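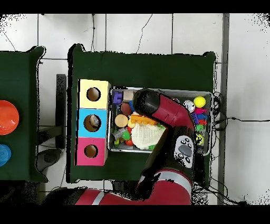
Figure 3. Sorting station at the Usholm site, with the arm over the tray of mixed toys and the shape-sorter box beside it.

3. What the quotes leave out

The case for buying a sorting arm usually rests on two lines of a spreadsheet, the price of the arm and the wages it is meant to save. We had quotes from two suppliers, Mamalel and Hämäläinen, and both were laid out this way. Neither listed the tables, the stand, the cabling or the hours needed to set up a new batch of items. Mamalel's quote put "site preparation" under the buyer's duties and gave no amount. Hämäläinen's had a line for it with a dash where the figure should go.

We do not think either firm was hiding anything. The quotes were written for buyers who handle one kind of part, in one size, and for those buyers the missing lines may well be small. The Usholm toy library is a different sort of buyer. Its returns come back mixed, with hard balls among soft cloth, and the mix changes from one family to the next. A bid that assumes a steady flow of similar objects says very little about what the same arm will cost to run there.

Our own budget began with 400 staff hours for the first year, a figure taken from the Rilteo planning sheet that came with the Mamalel offer. The sheet does not say where the 400 comes from. We asked twice and were sent the same sheet again. After going through the tasks one at a time we could justify 164 of those hours as setup and routine checks. The rest was labeled "optimization," a word that can hold any amount of work, and we have left it out of the totals in this section. Readers who trust the label can add it back.

Item choice matters more to the budget than we expected when the plan was drafted. Knitted cloth folds over whatever is next to it, and the spikes on a sensory ball bend when pressed, so a grip that suits a wooden block has to be tested again for each of these. Thin plastic bags are a further problem, as a toy may be in plain sight and still have a layer of film between it and the fingers.

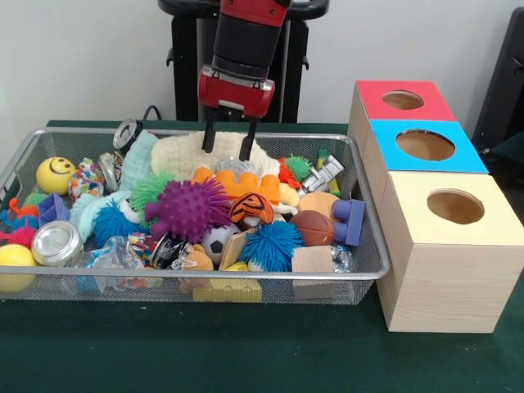 All of this is testing time, and testing time is paid for whether or not the arm ends up doing useful work. The Rilteo sheet allows for 50 test items. It does not ask whether those items are stiff, soft, furry or wrapped, and it treats them as equal in cost. We see no grounds for that. Until a supplier can show hours broken down by type of item, we would advise buyers to price soft goods and packaging separately and to be ready to drop them from the job.

The gripper fingers deserve their own line too. Both suppliers count them as part of the arm, so a spare set appears nowhere in the purchase price. They are also the part most likely to be swapped when the items change. We have entered one spare set per year, and we admit that this is a guess. We would sooner print a guess that can be argued with than leave the cell blank.

A last doubt concerns the payback period. Mamalel offers 3 years, worked out on the full 400 hours being a one-time expense. If even part of the setup work returns whenever the stock changes, the period gets longer, and with the kind of turnover Usholm has we cannot say by how much. The library should plan on renting first, with the rental fee and the 164 hours as the only fixed commitments, and should ask for the purchase price to be held open in writing while the rental runs. Mamalel has so far agreed to this by phone only.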